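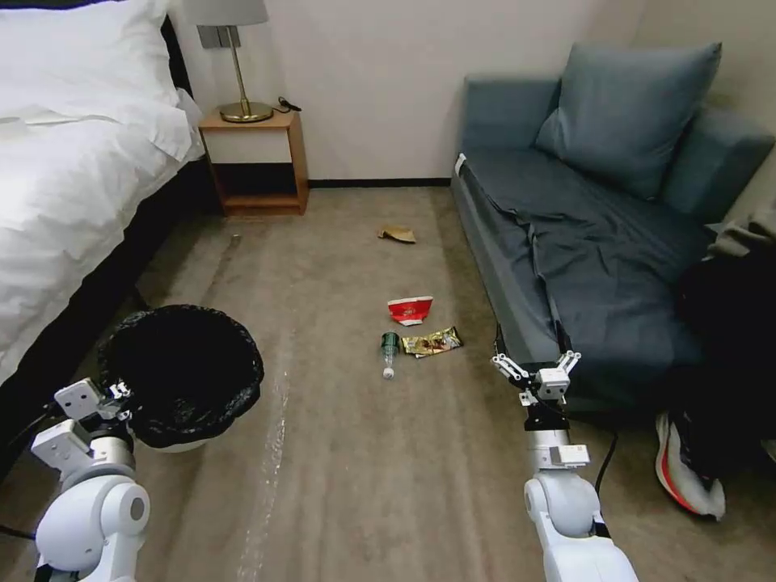

Right, on to the litter task, which is the bit of the Stornbridge set-up I get asked about most. We use it to find out whether the order a robot picks things up in can be learned from people driving it, or whether you're better off writing the order down as a rule (nearest first, say) and only learning the grasps. For that you need a room that looks lived in and a handful of things that behave very differently under a gripper. A clear bottle, a shiny gold snack wrapper and a crumpled bit of tan paper make a good spread, because they ask for different approaches and the paper is furthest off, so the arms alone won't settle it. I'd happily run this task every day of the week!

4.1 Laying out the room

1. Put the bin down first, between the bed and the open floor, on the left arm's side. Everything else gets placed in relation to it.

2. Line it with a black bag and fold the edges well over the rim. Tuck any slack down inside.

3. Scatter the litter on the carpet by hand. Don't arrange it! My early layouts were far too tidy and the policy learned my habits beautifully (it was useless on anyone else's floor).

4. Leave the furniture and whatever's on it alone between runs. The layout file only records the litter and the bin.

5. Start the Domell logger and wait for the second beep. The first one just means it has found the disk.

Note: if you change the bin liner halfway through a session, start a new session. I know it's a pain. The rim looks different to the network with a fresh bag on and you'll spend an evening wondering why your drop error has jumped.

4.2 Driving a run

1. Open both grippers and bring them into view of the head camera before you press record. Runs that start with an arm out of sight get thrown away by the checker.

2. Pick a first item and commit to it. Dithering is the one thing we really can't use, as the model picks it up faster than anything else you do.

3. Reach down slowly for the last stretch. With a bottle, come at it from the side and close across the body, keeping clear of the cap.

4. Hold the other arm still while you do this. Parking it by the bin is fine, and I tend to do that anyway out of habit.

5. Release over the middle of the bag, then back off before you turn.

6. Press the pedal to mark the end of the item. Then on to the next.

Caution: keep an eye on the cables at both elbows when you reach across. Stop if one goes tight, back the arm out the way it came, and restart the run.

Caution: keep your feet off the pedal while you're thinking. Ask me how many half-items are in the February set. (Please don't.) 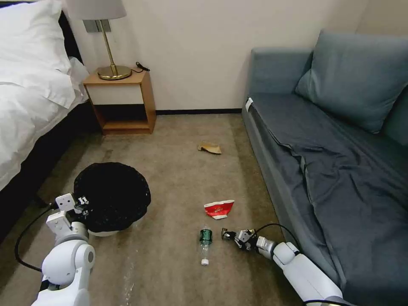
Sioned James reckons I've got step 2 of this section wrong, and that a bit of dithering ought to stay in, since a policy that has never seen anyone change their mind won't know how to get out of a bad reach. She'd rather we tagged those runs than binned them. I've come round to half of that, so there's now a "hesitated" box in the Nimach panel. Tick it and the run is kept to one side.

4.3 What we've found so far

We have 844 usable runs from 18 layouts. The learned order beat the nearest-first rule on layouts the model had seen, and on new ones it was a draw, which I found a bit deflating. Grasps carried over to new layouts much better than the ordering did. Wrappers are still the weak spot: they slide, and the fingers close on carpet.

If you're repeating this with the Manríquez weights, train the grasp part first and freeze it before you touch the ordering. Anayeli Olvera tried both together and got a lovely smooth curve and a robot that hovered. Settings for that are in section 5.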